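Section 5: Setting up your first wash plan

Okay, you've got the Skosenlow app on your phone and you've made an account. Now for the fun part (I mean it, I love this bit!). I'm Olesia Koval, I wrote most of this guide, and I'll keep it short.

1. Tap Plans, then New. Give it a name you'll recognize. Mine is just Sunday.

2. Pick your household size. Babies count as people here, trust me.

3. Enter your washer's load size. If you can't find it, check the sticker inside the door or choose Standard and move on.

4. Add your loads. I'd start with 2, one light and one dark, and see how a week goes before you get fancy.

5. Set a reminder time. The app won't nag you before 7 in the morning, even if you ask it to.

Note: If you share a plan with someone, they have to accept the invite before they can check off a load. The invite sits under Messages, which everybody misses the first time.

Caution: Deleting a plan also deletes its stain notes! Export them first from the Settings page. I lost 58 of mine in June and I'm still a little sore over it.

6. Turn on Sort Hints if you want them. You type in a color and a fabric, and the app suggests a load. Black and teal both go to Darks unless you change that.

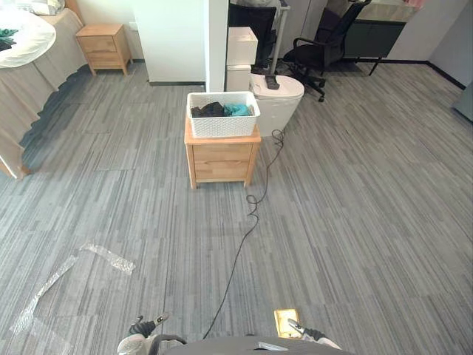
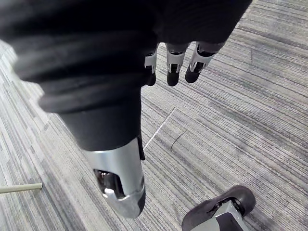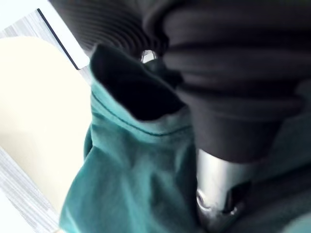
7. Tap Save, then Start Plan. The first reminder can take almost 5 minutes to show up, so go get a coffee and don't keep tapping the button like I did. If there's still no reminder, log out, log back in, and check that notifications are switched on for Skosenlow in your phone's own settings.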